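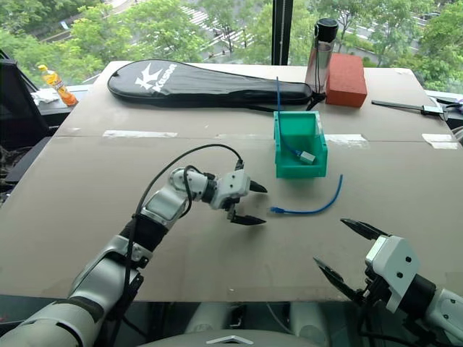 A two-armed robot at the cable station, with one blue cable on the table and another in the green bin

The Windano Open Day is a public demonstration of robot handling work held every July by Iduvix, a company that develops control software for two-armed robots. It takes place on a Monday in the company's upstairs workshop on Kasach Street. Admission is free, but places are limited to 100 visitors, who are let in by groups of 20.

History

The event grew out of private visits arranged for customers of Kushnir, a parts distributor that shared the building with Iduvix. The first open day had a single station and lasted one afternoon. Later editions added more stations and a short talk. Windano, the name of the software shown at the event, was added to the title in its third year.

Program

Visitors move between 5 stations, each with its own operator. The doors open at 10 a.m. and the last group enters at 3 p.m. Most stations deal with household and office items, as the software is meant for sorting and tidying tasks. Factory work such as welding is not part of the program.

The best known station is the cable task. The robot works at a table covered with cardboard sheets taped together, and has to pick up thin cables and put them in a small open bin. Each arm has a gripper with two pointed black fingers. Cables are seen as a hard test for robots - they bend when touched, and a plug at one end can pull the rest out of place. Other everyday objects, such as a racket bag or a water bottle, may be left on the table during a run.

A full visit takes 70 minutes, including the talk. Questions can be put to the operators between runs, but visitors are asked to stay behind the floor line while the arms are moving.

Reception

The open day has been well received by local schools, and several now book a group each year. Some visitors have found the pace slow, and the company has since shortened the breaks between runs. Printed notes for each station are handed out at the door.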